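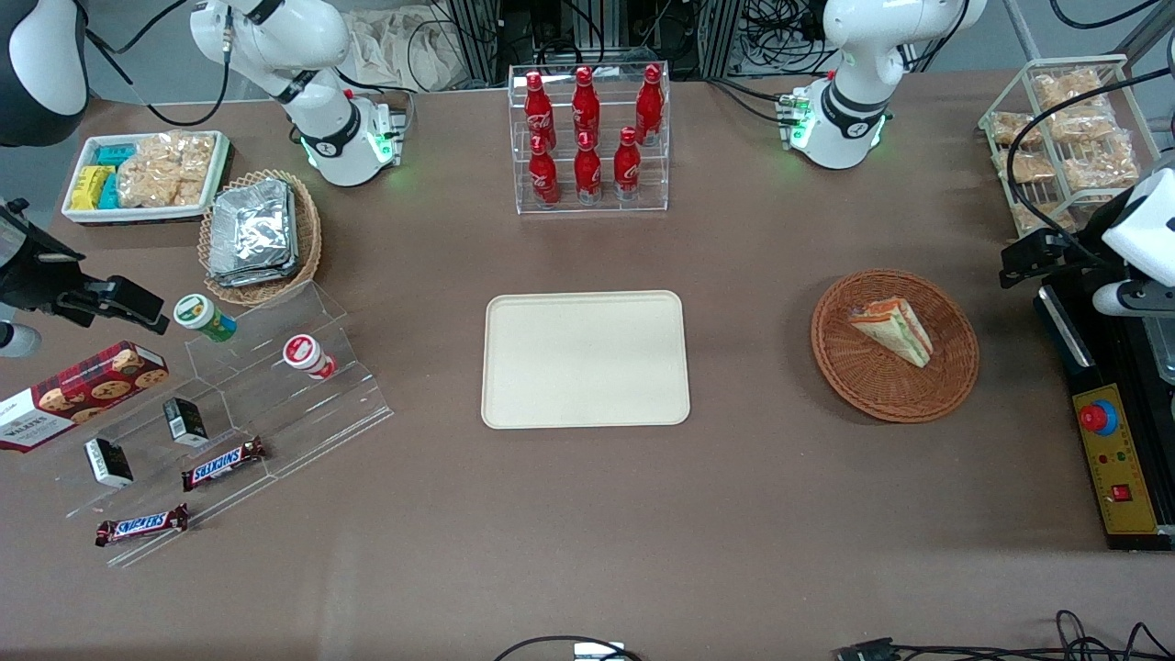

Ticket: Snack table, tray-packing set. Success labels do not match what the camera shows
Project: Justo
Site: Grevalach, bench 2
Opened: 2020-05-16
Priority: was Low, raised to High by me
Status: Open, partly worked around

Problem as reported

The night script from Gorkico marks an episode "success" when both arms are back at the far edge and the grippers read open. The target was 1,000 episodes for the snack table. The dashboard says we have 400 good ones. I don't believe the dashboard.

An arm that goes home without ever touching a bottle also ends up at the far edge with its gripper open. By the script's rule that is a success. Look at the still at the top of this ticket: arms at the back, nothing held, beige tray empty. If that is the last frame of a "put a bottle in the tray" episode it is a failure, and if it is the first frame it is fine. The script can't tell the two apart and I would like to know who signed off on it.

Steps tried

1. Restarted the labeling service. No change. I was asked to do this first, so it is written down.

2. Pulled 7 episodes marked success from the bottle task and watched the last second of each. 2 had an empty tray at the end. That is a small pull and I won't turn it into a percentage, but it should have been zero.

3. Asked Gorkico support whether the gripper reading is checked at any point in the middle of the episode. Answer: "The end state is the most reliable signal." Reliable for what? It tells us the arm parked.

4. Turned on the tray check (compare the tray area in the first and last frames). Works for the red bottles because they stand out well against beige. Does much worse for the clear bags of crispy snacks. Twice it called an unchanged tray "changed" after a shadow moved across it. Turned it off for the bags.

5. Swapped the exposure setting from auto to fixed. Shadow problem is smaller. Not gone.

6. Tried the Sárközi scoring model on the same episodes. It gives a confidence number next to each label, and the numbers are high on the wrong ones too. I don't see what I am supposed to do with that.

Second issue, may be related

The reset list says every item goes back to its marked place between episodes. In the recordings the Snickers bars are never in the same place twice. One is on a middle step of the clear stand at an angle, the other is down at the front edge, and in the next episode they are somewhere else again. Support says this is good because it gives the model variety. Maybe so. But then the reset list should say "place anywhere on the stand," and somebody should be recording where. Right now we have variety in one item by accident and none in the others. The Coke bottles are in the same two rows of three at the start of every bottle episode I opened. A model trained on that may learn to reach for a spot in the air.

The same goes for the sandwich in the round basket. There is one sandwich. I would not claim this set teaches anybody's robot to pick up sandwiches.

Third issue, minor

The Walkers box keeps getting placed so that part of it hangs past the left edge of the table. If the left-hand side of the stand is going to be used in a task, move the box in. If it isn't, drop the box from the item list and save me the reset.

Reply from Gorkico support, pasted in

"Thank you for the detailed notes. We recommend collecting the remaining episodes first and cleaning labels afterward, as larger sets are usually robust to label noise."

My reply

No. The noise is not random. Every wrong label I have found goes the same way, a failure called a success. More episodes made with the same rule gives us more of the same mistake, and then someone has to watch all of them. Please send the test behind "usually robust" if there is one.

Workaround in place now

The operator presses pass or fail at the end of each episode, before the table is touched. Script label is kept in its own column so we can compare later. Episodes with a script label only are moved to the "unchecked" folder and do not count toward the target. Yes, this drops our number. The number was wrong.

If the emergency stop is hit during an episode, the operator marks it "void," no matter where the arms end up. The script was treating some of these as short episodes and keeping them.

Still open

Tray check for clear packaging. Applies to the snack bags and probably to the pastry packs on the wire rack, not tested.

Start positions for the bottles. Waiting on a decision about whether some episodes should begin with gaps in the rack. I say yes.

Relabeling of the unchecked folder. Not assigned. I can do the bottle task. I am not doing the rest without a second person, as two people disagreeing is the only check on this I trust so far.

Do not close this ticket on the basis of the dashboard turning green.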